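Old desktops get a second life at Briggs Hall repair day

Sunday, August 21, 2022

I went to the Briggs Hall repair day meaning to stay an hour, and I ended up missing lunch and most of the afternoon (worth it!). The plan was simple enough – open up a pile of donated desktop towers, see what could be saved, and get the good ones ready for kids going back to school.

Renata Zalewska has been running these days for five years and she told me the computers are getting easier to find. Offices are clearing out their old towers, and people call her before they call the recycling center. What she's always short of is memory. A slow computer with a bit more RAM in it can be a perfectly decent homework machine, so she saves every stick she can get her hands on and keeps them sorted in old cookie tins.

I asked Lech Walczak where a beginner like me should start and he said with the side panel off and the tower lying flat, so you're looking straight down at the board and nothing is fighting gravity. Then open the little latches on the memory slots, line up the notch and push evenly until it clicks. I was way too gentle on my first try – he says everyone is – and had to do it over.

Desktop towers opened up on the bench, and the gray board with its holders: 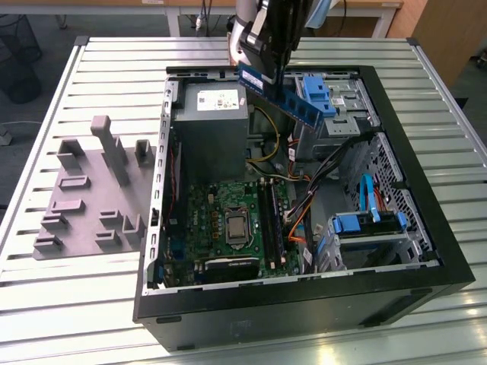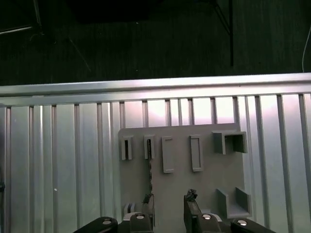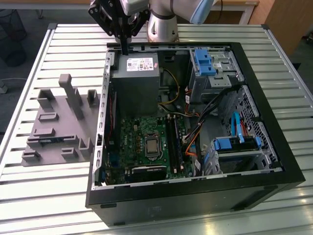
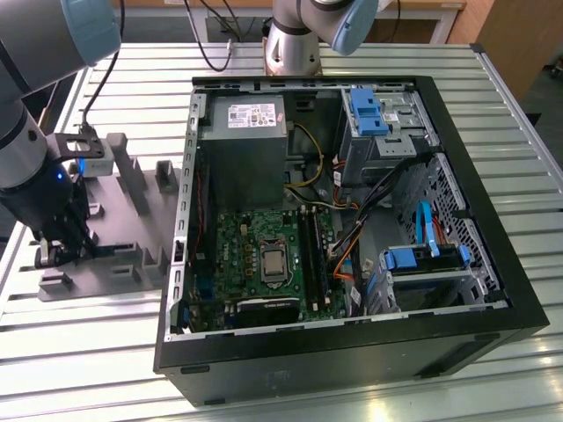 Lucimara Moura spent her day on the testing side, which means a lot of waiting for things to start up and a lot of coffee. Her rule is that a computer has to run for two hours without complaining before it gets a sticker. A few didn't make it, and those go into the parts bin, power cords and all.

The finished desktops will be handed out in October, with a keyboard and mouse if enough of those come in. Renata would love more keyboards, by the way, and monitors too if they still work. You can leave them at the side door any weekday evening, but please take your own files off first. She has had to return somebody's wedding photos twice now.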